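Sorting Small Stock into Open-Fronted Bins
Student Project Report
Submitted by Maeve Costello and Sidra Usmani
Thursday, April 16, 2020

1. Purpose of the project

The project was undertaken with Noonan, a supplier of small household goods, whose packing room handles 3000 items in a normal week. The firm asked for a sorting layout that could be learned quickly and kept in order between shifts. Our task was to compare storage bins and to recommend an arrangement for the sorting table.

2. Method

Two types of container were tested in March: the Ballska, a deep box with a lid, and the Mivuveck, an open bin. A trial set of 173 items was sorted six times with each type. Every item was placed singly, and the bins were emptied before the next run. Misplaced items were entered on a record sheet, together with the bin in which they were found.

3. Results

The lidded boxes gave 40 misplaced items over the six runs. Most of these were small packets put down beside the correct box while the lid was being opened. The open bins gave six. Items were also easier to find again when the bins were checked at the end of each run.

4. Layout of the table

Bins should stand side by side at the back of the table with their low fronts facing forward. The taller walls behind keep items from going over the back. Small items should be brought in from above and released inside the bin.
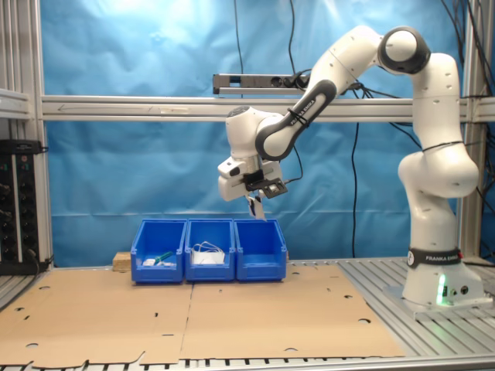
5. Recommendations

Noonan should adopt open bins for all small stock and keep the lidded boxes for goods in long-term storage. Labels should be fixed to the low front of each bin. The same layout should be tried at the Dusolport site before further bins are ordered.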